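# Hand-held grippers on the bench: setting-up tips

Notes from the Vavulell shared workshop, 25 May 2022
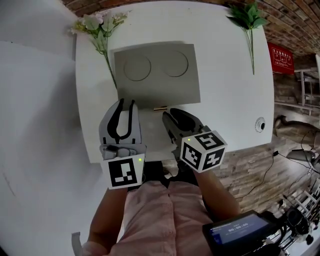
**Text: Giles Espinoza, bench technician, Vavulell**

The build is a pair of hand-held grippers for recording small pick-and-place tasks: the operator holds one in each hand, works through the task at the table, and the recordings are later used to program a bench arm. The parts list and wiring are in the Nadus project folder. These tips cover the table, the pads, the markers and the upkeep.

## The table

Use a white or pale top with no pattern. Gloss varnish throws highlights that wander as the operator leans in; a coat of matt furniture wax cures most of it. Wipe down with a barely damp cloth and dry it before starting.

Keep the target board square to the near edge of the table. Two short strips of low-tack masking tape, one along the back edge and one down a side, are enough to put it back in position after it has been knocked. Do not use double-sided tape. It lifts paint, and it leaves a residue that picks up lint from everything else in the shop.

Board recesses should be cut wider than the part that goes in them. A clearance of 2 mm all round suits most people for a first session. Tighten it up later if the recordings come out clean. Break the top edge of each recess with 240 grit so that parts do not hang up on the lip.

## Small parts

Small cylinders roll. Check the table with a spirit level and pack the feet with card until it reads true both ways. If a part still wanders, rub its underside with a little beeswax and buff most of it off again.

Shiny metal finishes reflect the pads and are hard to pick out on the recording. A light rub with a grey abrasive pad takes the shine down without changing the size of the part in any way that matters here.

Artificial stems are useful for thin-object practice. Choose ones with a wire core and straighten them over the table edge before use. Dust them with a dry paintbrush. Washing loosens the glue at the leaf joints.

## Pads

The soft pads on the fingers are the part that wears.

- Clean with isopropyl alcohol on a lint-free cloth. Allow to dry fully before closing the jaws.
- Do not use washing-up liquid. The film it leaves reduces grip.
- Change pads in pairs. A new pad against an old one pulls the part to one side as the jaws close.
- Store with the jaws open. Pads left pressed together for a week take a set.

If a pad has gone shiny, a few strokes with a nail file will bring the surface back once or twice. After that, replace it.

## Marker cubes

The coded cubes must be flat, clean and fixed. Print the codes on matt paper, on a laser printer if one is available, and stick them down with a thin, even layer of spray adhesive. Work from one edge to the other with a plastic card. A bubble under a code will upset the reading more than a small error in position.

Leave the white border on. Trimming right up to the black looks neater and causes missed readings.

Hold each cube on with a screw and a locating pin. A single screw allows it to turn. Mark the cube and the bracket with a scribed line across the joint, and check the line before each session. If it has moved, recalibrate.

Wear short or close-fitting sleeves. A loose cuff will cover a code at full reach.

## Before recording

1. Indicator lights on at both grippers.
2. Timer display reading 00:00:00 and turned to where it can be read without lifting the head.
3. Jaws opened and closed fully, twice.
4. Lamps set and left alone. Moving one halfway through a session spoils the match between early and late recordings.
5. Cables on the floor pushed back from the operator's feet and taped where they cross a walkway.

Limit a session to 35 minutes. The forearms tire before the operator notices, and the movements get short and jerky.

## Storage

The Lidby drawer unit under the main bench takes both grippers if the cubes face the back. Line the drawer with foam, cut round each handle. Spare pads go in the tin marked 242, batteries in the charging tray. Last person out switches the tray off at the wall.

Revised from the April sheet. The old advice to wipe the cubes with window cleaner has been withdrawn, as it softened the print.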